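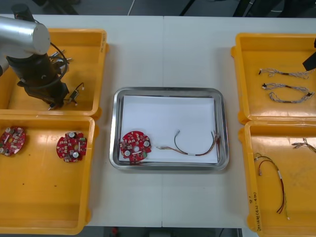 **Does the round red board need its wire harness plugged in before we log it as faulty?**

It needs the harness that came with it, and a bench reading taken with that harness fitted, before anyone writes "faulty" on anything.

**Ticket:** round red board, reported dead
**Product:** Plornow fan controller
**Raised by:** Tradby returns bench
**Status:** open, waiting on supplier

**Entry 1**

Board came back with a note from the shop saying "no power, tried everything". I have my doubts about "everything". Harness came back in the same bag, unplugged. The brown, red and black wires are loose at one end, which is how they get sent out, so I'm not reading anything into that.

Put both on a clean sheet of paper in the steel tray. Please keep the paper under boards in that tray. It's bare metal and I don't fancy chasing a short we made ourselves.

**Entry 2**

Looked the board over before powering it. Checked both silver capacitors and found nothing to hold against either. No burn smell. The shop's note blames the capacitors. I'd like to know what they based that on.

Checked continuity on the harness, end to end, each wire in turn. Brown fine. Black fine. Red fine until I bent it close to the label, then it dropped out. Straightened it, came back. Did it again with the same result.

**Entry 3**

Fed the board 24 V from the bench supply using our own test lead. It started first go. Left it running for 2 hours and it didn't miss a beat.

Swapped to the returned harness, same supply, same setting. Started, then cut out when I nudged the bundle. So the board we were told was dead is running, and the bit nobody mentioned is the bit that's broken.

**Entry 4 – reply from Pettigrew (harness supplier)**

> Our harnesses are flex tested to 300 bends. A break near the label is most likely rough handling by the customer. Please close.

Not closing. If it survives 300 bends on your rig, I'd like to see where on the wire the bend was made. Ours goes right by the label, and a tight wrap there would make the wire fold at one spot. That's a guess, and I've marked it as a guess. "Rough handling" is a guess too, and it wasn't marked as anything.

**Entry 5**

Went through the old tickets. Up to 66 returns since October with "no power" in the notes, and nearly all of them were scrapped on the shop's word. I can't find a harness test against any of them. Some may well have been dead boards. We've no way of telling now.

Gondov say they've seen the same fault on theirs and cured it by moving the label further along. They sent no readings, so I'm treating it as hearsay until they do.

**To do**

- Cut the label off this harness and look at the red wire underneath. Photos before and after, please.
- Bend test on unused harnesses from stock, with the label on and with it moved.
- Any "no power" board gets tried on the bench lead before it goes in scrap.
- Small leads and loose connectors go back in the yellow bins, not left in the tray with the job.
- Ask Pettigrew again for the test sheet – the sheet itself, with the bend position on it.

**Entry 6**

Chased Pettigrew. They've sent a brochure. Still waiting for the test sheet. Ticket stays open.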